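Dear diary, or whoever you are by now,

The rain kept on until nearly four and I have been at the kitchen table for most of it with my feet on the other chair and the Espinoza judgment spread out in front of me, all 956 paragraphs of it. I told myself I would only read the part about privacy at home and then get supper going. Well, supper was crackers and the end of the cheddar, and I am on paragraph 611 with a pencil behind my ear and another one lost somewhere in the couch.

I should put down what it's about, in case I read this back in ten years and have forgotten. Espinoza is the tenants' case, the one that started with a boarding house on Grollia Street and a landlord who had a key to every room and used them all whenever he liked. The tenants said a rented room is a home like any other home, and that a person's right to be left alone in it doesn't shrink because the rent is paid by the week. The landlord's side said a lodger gives that up when he signs the house rules. It went up through three courts, and it took so long that by the end the building had been sold and painted yellow.

What I love about it (and I know how this sounds, a grown woman loving a judgment) is how patient the judges were with the small things. There is a whole stretch about whether a door that doesn't lock is still a door for the purposes of privacy. There are four pages on laundry. One of the judges wrote a separate opinion just to say that she agreed with everyone but wanted it understood that the right to a private life includes the right to a messy one, and I got up and walked around the kitchen after I read that, I was so pleased.

I have the seminar group in March and I was supposed to have my handout ready by now. I have the first page and a half. I wanted to begin with the old idea that a court can only look at what the state does to you, and then go on to the newer one, that a state can also fail you by standing by while somebody else does it. They call that a positive obligation, which is a dry sort of name for such a generous idea. The Espinoza people won on exactly that point. The city had inspectors and a complaints office and a perfectly good ordinance, and it let the letters pile up in a drawer.
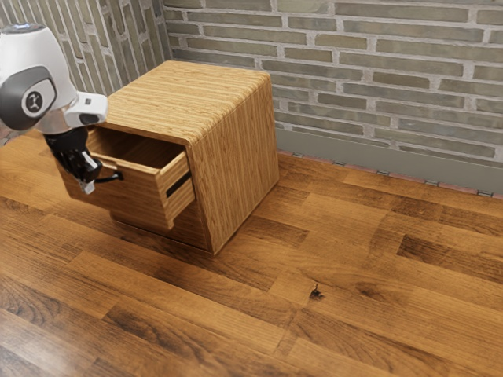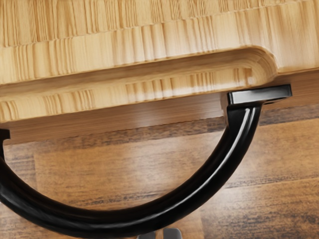 Where I keep getting stuck is the limits. It is easy to say everyone has a right to respect for the home, and then you turn the page and there is the list of reasons the right may be interfered with, public safety and health and the rights of others, and you could drive a truck through some of them. I must have rewritten that paragraph five times this afternoon. My students always want to know where the line is, and I always want to tell them, and then I have to say that the line is wherever the measure stops being in proportion to the reason for it. They look at me the way I used to look at my own teacher. I never forgave her for that answer until I had to give it myself!

Then there is the Loltel matter, which I had meant to keep out of the handout altogether and which has crept in anyway. That was the telephone company that kept records of 1,144 customers' calls and passed them along without a warrant. It isn't a case about homes in the least, but the court in Espinoza leans on it so heavily that I don't see how I can teach one without the other. I may put it in a box at the side. I do like a box at the side. It lets people skip it without feeling guilty, and the ones who don't skip it feel they've found something.

I spent a good hour, too, going over the money. The tenants were awarded 100 dollars each for the distress, and nothing for the belongings that had been moved or gone through. When I first read that I was angry on their behalf — such a little sum, after all those years — and tonight I am less sure what I think. One of them told the court she would have been satisfied with a letter saying she had been right. I wrote that down on the back of the gas bill so I wouldn't lose it, and I must remember to copy it out properly before I mail the bill.

The Huvimix people wrote again about the reading room. It is mine for the evening if I can promise to have everyone out by nine, which I can't, but I said yes. Last year we were still arguing about juries in the parking lot at ten thirty with our coats buttoned up to our chins.

It's stopped raining now. I can hear the gutter dripping over the back step, and I ought to have had that seen to before winter. I'll read as far as the separate opinion again and then go up to bed. Tomorrow I need stamps, cheddar, and a new pencil.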